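Caja con tapa abatible

Última actualización: 10/12/21

Una caja con tapa abatible (también recipiente abisagrado, caja de bisagra, en algunos catálogos «caja de libro») es un recipiente doméstico cuya tapa queda unida al cuerpo por uno de los lados y gira para abrirse. Se distingue de la caja de tapa suelta, que se levanta entera, y de la de tapa corredera. Se hace de madera, hojalata, cartón y sobre todo plástico. Usos: costura, pan, papelería, botiquín, cubiertos, juguetes pequeños.

Partes

Cuerpo o cubeta. Rectangular casi siempre, con las esquinas redondeadas en los modelos de plástico (salen mejor del molde y se limpian con menos trabajo). El fondo puede ser liso o llevar una base ligeramente retranqueada.

Borde. Reforzado, vuelto hacia fuera o en forma de cordón. Da rigidez a la cubeta y sirve de asiento a la tapa. Es también por donde se suele coger la caja cuando está abierta.

Bisagra. Tres soluciones corrientes: de pasador metálico, de pestañas encajadas a presión y la llamada bisagra viva, una línea de plástico adelgazado que se dobla. Esta última es barata pero no admite reparación, si se parte hay que atar la tapa o cambiar la caja.

Cierre. Gancho, botón, lengüeta o simple ajuste por presión. Los de metal suelen ir en la parte delantera. En las cajas de pan a menudo no hay cierre, basta el peso de la tapa.

Paredes acanaladas

Las estrías verticales de las paredes exteriores son frecuentes en el plástico moldeado. Función doble: refuerzan una pared fina y disimulan los arañazos. Mejoran además el agarre. Inconveniente conocido, el polvo se mete entre las estrías y un trapo no siempre llega; se usa un cepillo blando con agua jabonosa.

Las estrías aparecen también en cubiertas curvas, normalmente translúcidas, en las que el relieve evita que una lámina delgada se deforme. Sobre una superficie brillante y curva el relieve multiplica los reflejos, cosa que complica leer el contenido desde arriba.

Color

El exterior claro con interior de otro tono es una combinación habitual. Crema y amarillo mostaza, blanco y verde agua, gris y naranja. El color del interior puede venir de una segunda pieza encajada o de un forro. En la caja de costura el forro de color ayuda a ver agujas y alfileres; en el resto es decoración y poco más.
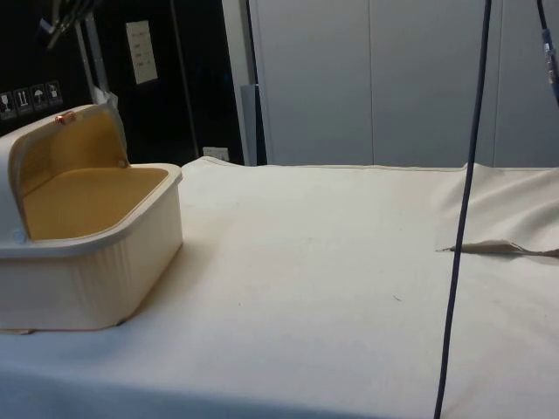
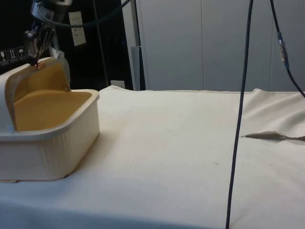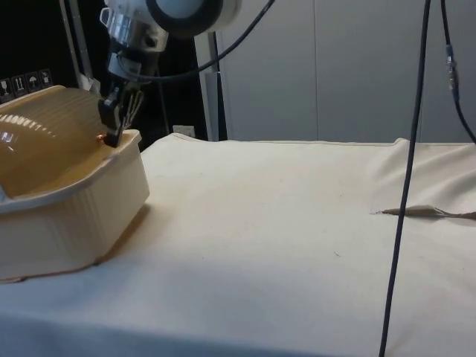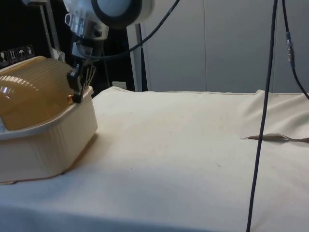
Recipiente de plástico color crema, de paredes acanaladas, sobre una mesa cubierta con tela clara.

Apertura y posición de la tapa

Según el ángulo que alcanza la tapa se habla de apertura corta (la tapa queda de pie, o casi, detrás del cuerpo) y de apertura completa (cae hasta apoyarse en la mesa). La apertura corta ocupa menos sitio. Pide a cambio un tope en la bisagra, o un cuerpo con peso suficiente para que la caja vacía no se vuelque hacia atrás. Con la completa hay que dejar libre detrás tanto espacio como fondo tiene la caja.

Para abrir: una mano en el borde delantero del cuerpo, la otra en el centro de la tapa. Tirar de una esquina tuerce la bisagra con el tiempo, sobre todo en tapas anchas. Para cerrar, acompañar la tapa hasta el borde.

Superficie de apoyo

Sobre madera barnizada o cristal la base de plástico resbala. Un mantel o un paño grueso lo arregla, bien estirado debajo de la caja, las arrugas la dejan coja. Los modelos con reborde inferior se asientan mejor en tela que los de fondo plano.

Denominaciones y modelos

El nombre cambia mucho de un catálogo a otro. El pequeño fabricante Roltside vendía las suyas como «cubetas con tapa»; el modelo Brorkari, de la misma casa, salió en junio con dos medidas y se anunciaba para contenidos de hasta 2 kg. Del primer lote se hicieron 3.000 unidades. Ino y Yeon son series posteriores, sin cierre metálico la primera, con tapa extraíble la segunda. Lucienne Pichon, en su cuaderno sobre utensilios de mesa, las agrupa todas como «cajas de aparador», término que no ha tenido mucho uso fuera de ahí. Bernadette Lacroix prefiere reservarlo para las de madera.

Limpieza y conservación

Agua tibia, a 40 °C como máximo en los plásticos blandos, y jabón neutro. Nada de estropajo en las superficies translúcidas. Secar abierta, con la bisagra hacia arriba si se puede, el agua se queda en el pasador. Los cierres metálicos se secan aparte con un paño. Las cajas que se guardan mucho tiempo cerradas cojen olor; se deja la tapa entreabierta o se mete un papel absorbente, que se cambia cada 20 días.

El plástico crema amarillea con el sol. No tiene vuelta atrás fiable en casa, los remedios con blanqueador dejan manchas y resecan la bisagra viva.

Véase también: panera, costurero, fiambrera, mantel, bisagra viva.

Categorías: Recipientes | Menaje del hogar | Objetos de plástico | Artículos que necesitan revisión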